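Noldale Museum receives the Pekitz family collection of glass plate negatives

Noldale, Sep 3, 2025

The Noldale District Museum has accepted a donation of 932 glass plate negatives and 320 mounted prints from the Pekitz Studio, which operated on Farouk Street for three generations. The collection is the largest single gift of photographic material the museum has received.

The plates show shopfronts, farm buildings, school groups, weddings and the interiors of private homes in and near Noldale. Most are half-plate size. They were kept in their original wooden boxes in the back room of the former studio, and many still have paper sleeves with the sitter's surname and a job number in pencil.

Magdalini Tzavaras, whose grandfather ran the studio in its last years, signed the deed of gift in June. The donation also includes two account books, a retouching desk and a painted backdrop of a garden terrace.

"My grandfather wrote everything down, but he wrote it in his own shorthand," Ms Tzavaras said. "We could read the names and the prices. The museum will have to work out the rest."

Condition and cataloguing

Collections manager Sunil Mridha said most of the plates are in fair condition. Some have lifting emulsion along the edges, and a smaller group is cracked. The cracked plates will be housed flat between sheets of conservation board and will not be handled again until they have been assessed by conservator Chiharu Kubo.

Each plate will be given an accession number, measured, and described in the museum's register. Where the account books allow it, the entry will also give the date of the sitting and the name of the customer. Cleaning is limited to the glass side. Pencil notes on the sleeves will be copied in full, including misspellings, and the sleeves stored separately from the plates.

The mounted prints are being catalogued first. Several carry the studio's blind stamp in the lower right corner, and a few have been trimmed to fit domestic frames. Prints that match a plate in the collection will be cross-referenced in the register.

Digitisation will be carried out by Dedness, a Noldale scanning firm, under a contract that runs for three years. The plates will not leave the museum building. Scanning will take place in the workroom on the lower floor, which has been fitted with blackout blinds and a copy stand.

Help with identification

Many of the people and houses in the photographs have not been identified. The museum is asking residents with family ties to the district to look through the first group of scans at the front desk and write down any names they recognise. Written notes can be left in the folder provided. Original photographs should not be posted to the museum. Anyone wishing to lend or donate one should first write to the collections office.

"A street number or the name of a farm is a real help to us," said museum director Evanthia Nikolaidis. "People sometimes think they need to know the whole story before they get in touch, and they don't."
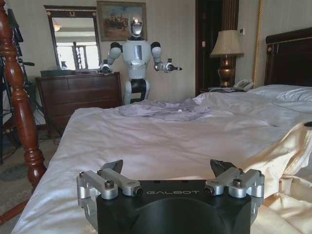
Access and copies

Researchers may view the account books by appointment. The plates themselves are closed to researchers while cataloguing is under way. Copies of scanned images can be ordered for private study at the museum's usual rates, and requests to publish must be made in writing. Members of the Pekitz and Tzavaras families may order copies free of charge.

A display of prints from the collection, with the painted backdrop and the retouching desk, is planned for the museum's east gallery. Dates will be announced once conservation work on the backdrop is complete.

Media contact

Markos Theodorakopoulos, Communications Officer, Noldale District Museum. Interviews with Ms Nikolaidis and Mr Mridha can be arranged on request.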